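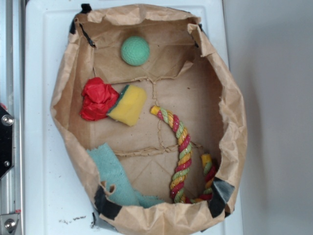

Zutalbridge Community Help: Home and Household

Lining and sorting a paper bag of mixed small items

Maribel Castaño
I should be grateful for guidance on the use of large brown paper bags as temporary sorting trays. Our household has begun to clear a utility cupboard, and I have adopted the practice of tearing a bag open, folding the walls outward and fixing the corners to the worktop with black tape. Mixed items are then placed inside: cleaning sponges, cloths, tissue paper kept from parcels, a textured ball and a braided rope toy belonging to the dog.

Three matters remain unclear to me. The first is whether cleaning articles and pet toys may properly share one bag during sorting. The second is whether the glued seam across the base should be cut away, as it stands up in a ridge and smaller things lodge against it. The third is whether the bag may go into paper recycling once the work is complete, tape included.

I have read the household guidance issued by Agudelo, but it deals only with plastic containers.
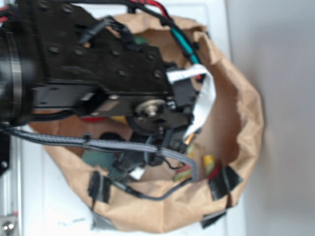

Percy Carhuamaca
I would advise separating the pet toys at the outset. A scouring sponge that has been in use may carry traces of washing-up liquid or cleaner, and a rope toy takes these up readily. Two bags placed side by side will answer the purpose. Should only one be available, the rope and the ball should be dealt with first and removed before any cleaning article is put in.

As regards the seam, it should be left in place. It is the strongest part of the bag, and once it is cut the base tends to open along its length. A sheet of plain paper laid over the ridge will give a more even surface. Where the rim has torn, the loose tabs may be folded under and secured with a short piece of tape.

Cloths should be sorted last. If they are put in damp they will soften the paper, and the bag cannot then be lifted with anything in it.

Eusebio Puma
Just use a box. I had an old Draltard one which lasted 3 years.

Rosaura Correa
With respect to the final point in the original enquiry, tape should be removed before the bag is put out for collection. The simplest method is to cut off each taped corner with scissors and to place the corners in general waste. The remainder may be recycled provided that it is clean and dry. Paper marked with grease or cleaning product should not be included.

Tissue paper is a separate matter. Many collections do not accept it, and strongly coloured tissue is often refused even where white is taken. Members are advised to consult their own collection leaflet. If the tissue is still sound, it may be smoothed flat and kept for wrapping.

I do not entirely agree with the advice concerning a second bag. For a single cupboard, a folded sheet of newspaper beneath the sponges is sufficient, so long as they are dry. The dog's things may then stay at the other end until they are put away.

Page viewed 869 times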